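Skenotach season two: dialogue level, stream versus disc

Forum: Television > Series discussion > Technical

hollisgrade
Posted 9:14 pm

I have been rewatching Skenotach from the start and the dialogue in season two sits well below the level of season one. Same television, same receiver, same streaming app. I measured the first episode of each season end to end with a loudness meter on the digital output, dialogue gating on. Season two comes in lower by enough that I have to move the volume up four steps, and then the title music is too loud.

Has anyone compared the Hoven disc set with the stream? I would like to know if the fault is in the mix or in the delivery before I spend money on the box.

Kendra Dhillon
Posted 9:40 pm

It is the mix. Season two was finished at a different facility. The end credits change from episode one onward, and the re-recording mixer from the first season is gone. The centre channel is lower relative to the fronts on the disc as well. I own both sets.

The stream adds a second problem. If your app is handing the receiver a stereo fold-down, the centre is being attenuated again on the way through. Check the input display on the receiver. If it says 2.0 on any episode, fix that first and measure again.

vantongeren_b
Posted 10:02 pm

Disagree that it is only the mix. I ripped the season two disc and captured the stream, lined them up on the first door slam in episode three, and the stream has extra compression on the peaks that the disc does not. The dialogue norm value in the metadata is also different between the two. That alone would account for most of what hollisgrade hears.

Disc is 25 frames per second on the Hoven release, by the way, so anything you line up will drift. The whole season is sped up from film rate and the pitch is not corrected. Ingrid's voice in particular is noticeably higher than on the stream. I am surprised so few people mention it.

hollisgrade
Posted 10:11 pm

Receiver shows 5.1 on all episodes. I had checked that already but should have said so.

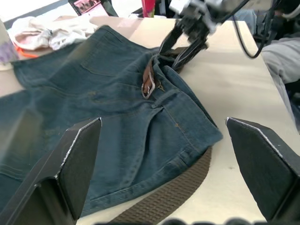 Réjean Zacharias
Posted 10:38 pm

The 25 fps point is correct for the first Hoven pressing only. The second pressing is film rate. You can tell them apart by running time: on the old one episode three is listed in minutes only, and on the new one the back cover gives minutes and seconds. The catalogue number is the same on both, which makes buying used a gamble.

On dialogue norm, that value should not change the balance between the centre and the other channels. It shifts the whole programme up or down. If the complaint is that the music is too loud once speech has been raised to a normal level, metadata does not explain it and Kendra is right about the mix.

vantongeren_b
Posted 10:55 pm

It does not change the balance directly. It does set the reference point for dynamic range control, and most apps leave that switched on with no setting to disable it. Move the reference and the quiet passages get a different amount of boost. I would call that a change in balance for practical purposes.

Réjean Zacharias
Posted 11:07 pm

For practical purposes, fine. Then the test is to turn range control off at the receiver and repeat the measurement. If the gap between speech and title music stays the same, it is in the mix.

kelpline
Posted 11:20 pm

Sorry to barge in on the meter readings. Is the Marchand box any better? It was cheaper than Hoven when I looked and it has all 40 episodes in one case, where Hoven split them by season. Also, does either one have the original colour timing? The stream has gone very teal in the harbour episodes.

Kendra Dhillon
Posted 11:31 pm

Marchand uses the broadcast masters. Stereo only, film rate, original colour as far as I can judge against my old recordings. Dialogue is clear because there is no centre channel to lose. If you listen on television speakers it is the better set. The subtitles are poor and miss most of the French lines.

The teal cast is on the Hoven discs too, both pressings.

vantongeren_b
Posted 11:44 pm

I would not call the Marchand colour original. Skin tones are pushed red and the blacks are lifted. It is closer to broadcast than the stream is, and I will leave it there.

hollisgrade
Posted 1:05 am

Ran the test Réjean suggested. Range control off at the receiver, same two episodes. The gap between speech and title music in season two is narrower by a small margin but still there. So both effects exist and the mix is the larger one.

Capture log for season two episode one has 2,776 entries, one per second of programme. I can post it as a text file if anyone wants to check the gating.
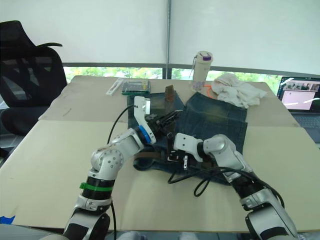 Robot arms and a pair of blue jeans on a cardboard-covered table.

Réjean Zacharias
Posted 7:22 am

Please post it. I would look at the entries before the titles separately. The cold open in that episode is nearly all whispered, and it will drag the average down whatever the mixer did afterward.

kelpline
Posted 8:10 am

Ordered the Marchand box. Jovero had it listed at 132 dollars with shipping, used, sleeve worn at the corners. Will report on the French subtitles.

Kendra Dhillon
Posted 8:26 am

Check disc six when it arrives. Mine had a layer change that froze two different players.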